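Project report, second version. The first version was handed in without the section on recordings, and I have added it now.

# A two-finger hand for soft packages

## 1. Purpose

The goal of my project was to build, in a shared workshop, a small robot arm hand that can hold soft packages. Many student grippers are tested with wooden blocks or empty cans. These keep their shape. A bag of powder or a pouch of liquid does not keep its shape, and the weight inside moves when the hand moves. I wanted to learn how much of this problem can be solved by the fingers and how much must be solved by the program.

The work was done at the Gelgate workshop, on the bench by the window, mostly in the evenings. My partner for the mechanical part was Aiguo Lu. I wrote the control program and did the recordings. Our supervisor was Dr. Tamošiūnaitė.

## 2. The build

The arm is a used Vurnmont with four joints. We did not change it, except that we removed the old suction cup and made a new plate for the wrist. The fingers are printed, and each finger has a layer of silicone on the inner side. One motor moves both fingers through a pair of gears.

The first fingers were flat and narrow. They pressed a deep line into the bag and the bag turned around this line like a door on a hinge. The second fingers are wider and slightly curved. They are better, but they are also heavier, and the arm shakes a little when it stops. We reduced the speed and accepted this.

The motor current is read 28 times per second. When the current goes over a limit, the program stops closing the fingers. The limit was set at 300 mA after several trials. With a higher value the cap of one pouch opened on the bench, and we spent the rest of that evening with paper towels.

## 3. Recordings of human hands

Before writing the closing motion, I wanted to see how people take hold of such packages in a real place, from the point of view of the person who does it. In a store the shelves are full and the hand has little space at the sides. This is different from our bench, where the package stands alone.

For a stand-up pouch of laundry detergent, the two hands do different work. The left one grips the side of the pouch, and the right one only pinches the other edge between the thumb and the fingers. The carry handle hole near the top is not used at this moment, although it seems made for it.

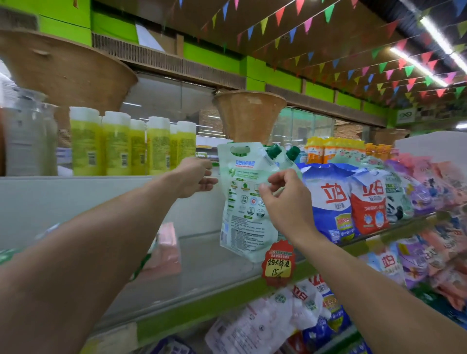
Haiyan Fan wrote to me after reading the first version that one hand with two fingers should not copy two human hands, and that I should choose which of the two I am building. She asked also why I did not use a hook for packages with a handle hole. I think both remarks are correct. My answer to the first is that our gripper is nearer to the pinching hand, so it needs a support from another side — the table, a wall, or later a second arm. To the second I have no good answer. A hook is simple and we did not think of it.

From all recordings I kept 3,966 single pictures. I sorted them by hand into "before contact," "contact" and "holding." The border between the first two groups is often unclear, and I changed my rule once during the sorting, so the early part should be checked again.

## 4. Problems

- The silicone comes off at the lower corner of the left finger. Glue from the Dedari kit holds for a few days only.
- The current reading is noisy when the arm and the fingers move at the same time. Now the arm waits until the fingers have stopped.
- When a pouch is less full, the liquid goes down and the upper part folds. The fingers then close on almost nothing and the limit is never reached.

The third problem is the most serious. I tried to lower the gripping point, but then the upper part falls over the fingers.

## 5. Next steps

Aiguo Lu will print a hook that fits on the same wrist plate. I will repeat the sorting of the early pictures and add a small shelf to the bench, with packages standing close together. We have the bench until the end of October.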